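Clolleck Table Cell for Two-Arm Robots: Setup and Care

The Clolleck is a complete table cell for a two-arm robot with hands. It comes as a table with rounded corners, a short-napped cloth top, a set of pleated curtains on a metal frame, and a service kit for the wrists and cables. Allitz delivers it in flat parts. Two people can put it together in one afternoon, and the only tools needed are the two hex keys in the kit and a level.

What is in the delivery

Table top and legs, one set
Cloth cover, teal-blue, with elastic edge
Frame posts with joints, one set
Dark brown curtains with hooks
Wrist service kit (spare screws, ring spanner, cleaning swabs)
Cable clips, bag of 100
Floor plate with bolts
Printed log book

Placing the robot

Put the floor plate down first and the table after it. The body of the robot must stand close against the near edge of the table. If there is a gap, the arms lose reach at the far side and the shoulder motors work harder than they should. Tighten the four bolts by hand, check the level in both directions, and only then use the long key. Please do not use a power screwdriver on the floor plate. The threads are fine and we have replaced more than one plate for this.

When the robot is fixed, move both arms slowly by hand through the full range, with the power off. The elbow may pass over the table edge but should not rest on it with weight during work. If you hear rubbing, raise the robot by one washer.

The cloth

We chose a short nap because small boxes and tubes stay where they are put, and the fingers can press down a little at the side of a flat object without hitting a hard surface. The cloth must be flat but not stretched like a drum. Small creases do no harm. Large folds do, as the fingertips catch in them. Brush it in one direction every morning with a soft brush, and wash it at low temperature when it looks gray at the near edge. The elastic becomes weak after many washes, so keep a second cover.

Karla Quintero, who wrote the first version of this guide, recommends changing the objects on the table often when you test a repaired hand. Use soft and hard, flat and round, light and heavy. A hand that only picks up one box will hide a bad finger joint for weeks. 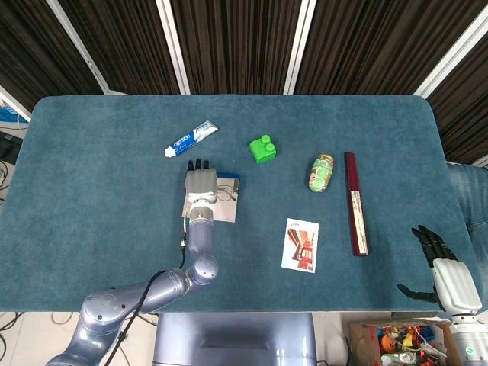

How often should the fingertips be changed?

Every 500 working hours, or earlier if the rubber is shiny or has a cut. Change all the tips of one hand together, so the grip stays even.

Wrist and hand service

1. Park the arm with the palm down over the table and switch off the power.
2. Wait until the small lamp on the controller is dark.
3. Unplug the wrist cable at its connector. Hold the connector, never the wire.
4. Loosen the collar with the ring spanner, half a turn at a time.
5. Pull the hand straight out. It should come without force.
6. Clean the contact ring with a dry swab.
7. Put the new or repaired hand in, tighten the collar until it clicks, and connect the cable.
8. Run the finger test at low speed before you put any object on the table.

The hands are sold one by one and left and right are not the same part. Please say which one when you order.

Cables

Most service calls we receive are about cables and few are about motors. Leave a loose loop at the elbow, about as wide as your hand, and fix the cable with clips above and below it. The cable must follow the arm without pulling when the arm is fully out. On the floor, keep the cables together along one side and away from the place where people walk. Every month, bend each cable a little with the fingers and look for cracks in the cover.

Curtains and frame

The curtains give the cameras a calm background and keep light from the windows off the table. Check the frame joints every September and again in spring. The slanting posts carry most of the load, and their screws become loose first. Curtains can be removed one section at a time.

Ordering

Complete cell: order code Clolleck 111
Cloth cover only: Clolleck 111-C
Wrist service kit: Clolleck 111-W
Full service by our technician is advised after 2000 working hours.

For questions on spare parts, write to Macario Tovar at the Allitz service desk. For help with the first setup, ask for Vimala Nambiar. Please send the serial number from the floor plate with your message and, if it is about a cable or a wrist, the last page of your log book.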